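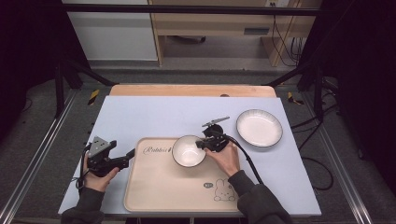
Crockery at Filtcombe: bowl on the "Rabbit" tray, plate beside it.

Filtcombe Lunch Club
Progress report to the Holmgren Fund, second period
Prepared by Rosalind Gallagher, April 15, 2023

Where we are

The grant was meant to show that a weekly hot lunch would bring isolated older people out of the house and keep them coming. We have served 715 meals so far. I would ask the Fund not to read too much into that figure. It counts plates, and a good many of them went to the same people, several of whom already had a busy social life before we opened the doors.

The register has 98 names on it. Of these, 39 have come more than twice. The application promised 100 regular members by the end of the second period, and I didn't think that was likely when it was written. I still don't. "Regular" was never defined, so we could claim to be nearly there, but I would prefer not to.

Referrals

The surgery at Pasex was supposed to send people our way. Two came. The leaflets are on the counter, and I have seen them there under a pile of other leaflets. A second print run has been suggested. I can't see what it would do that the first one didn't.

Word of mouth has done better, though it tends to bring in friends of people who already come.

Transport

The minibus share with Bitine remains the weak point. It is booked out to them until mid-morning, and when it is late the outlying villages get here after the soup. We have asked for an earlier handover and been told it is being looked at. We were told the same last time.

Wellbeing survey

Nearly everyone who filled in the form said they felt less lonely. They filled it in at the table, with the cook standing next to them. I have attached the results as the grant terms require, but I wouldn't quote them to anybody. A short phone call to those who stopped coming would tell us more, and we have started on these.

Money

Food is over budget and hall hire is under. We ask to move the difference across.

Next period

Finish the phone calls. Settle the minibus or pay for taxis. Agree with the Fund, before the June meeting, what a regular member is.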